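Forum > Home & Workshop > Heating and Ventilation
Topic: Noisy bathroom fan, replace or repair?
Page 1 of 1

jmachala
Joined: December
Posts: 5

Good evening to all. I have a ceiling fan in the bathroom, the make is Fasholm, and it came with the house seven years ago. In the last weeks it makes a deep humming, and when it starts there is a short scratching for five seconds or so. I cleaned the cover and the blades with warm water and a little soap. The scratching became less, the humming stayed the same.

My questions are two. Is it worth to change only the bearings, or should I buy a new fan? And if new, is the Urutik quiet model really so quiet as people write?

Thank you, Juraj Machala

ductwork_dan
Posts: 758

Replace it. A bearing costs little but you will spend a whole Saturday morning's worth of patience on it, and then the motor goes next winter. I put in a Urutik two years ago and I have to look at the switch to know if it's on.

pellworth
Posts: 2,000

Disagree with Dan. Most of these small fans have a motor that lasts a lot longer than the bearings. Juraj, turn off the power at the panel, take the fan down and spin the blade by hand. If it feels gritty, it's the bearing. If it spins smooth and still hums when you put it back, look at how the housing is screwed to the joist. A loose housing makes the whole ceiling into a drum.

jmachala

Thank you both. I did as pellworth wrote. The blade turns, but I feel a small roughness, like fine sand. There is also one mounting screw which I could turn almost a full turn before it was tight. So maybe I have both problems together.

ductwork_dan

Or you have an old fan. Is the duct at least clean? Flexible duct with a belly in it will make any fan work harder.

jmachala

The duct is rigid for the first part and then flexible to the outside wall. I looked in with a flashlight. There was lint, not much, and I took it out with the vacuum cleaner. The flap at the wall opens freely.

hollyhock_r

Not an expert, but please check the gap under the bathroom door too. Ours was closed almost completely by a new carpet and the fan was pulling against nothing. We trimmed the door and the sound changed right away.

pellworth

Good point from hollyhock. On the bearing: write down the number printed on its side before you order. I get mine from Mathur, they sell single pieces. And don't hammer the new one on. Press only on the inner ring, with a socket that fits.

jmachala

I ordered two bearings from Mathur. While I wait, I tightened all four mounting screws and put thin rubber washers under them. With this the humming is already half of what it was - my wife noticed it before I told her.
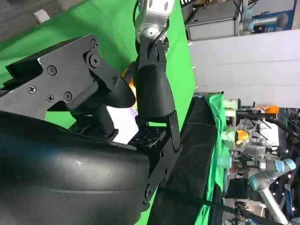

I still want to change the bearings, as the scratching at the start is there every morning. One thing I am not sure about is the clip which holds the blade on the shaft. It is very thin and I am afraid to lose it or to bend it. Must I buy a new one each time?

ductwork_dan

You can reuse it if it's not bent. Work inside a clear plastic bag when you pull it off, so it can't fly away. I still say you'll be shopping for a Urutik by summer.

brakcombe_user

Nobody mentioned Brakcombe. I have two of them, one with a humidity sensor. The sensor is too eager for my taste, it runs after every hand wash, but the fan is quiet and the cover comes off without tools.

pellworth

Those are fine, but the cutout is bigger, so he would be cutting drywall. Bearings first.

jmachala

The bearings came and I changed them this afternoon. The clip survived, thank you Dan for the bag. The scratching is gone. A light hum remains at the highest speed, and I can live with it. If it becomes louder again I will measure the cutout and write here.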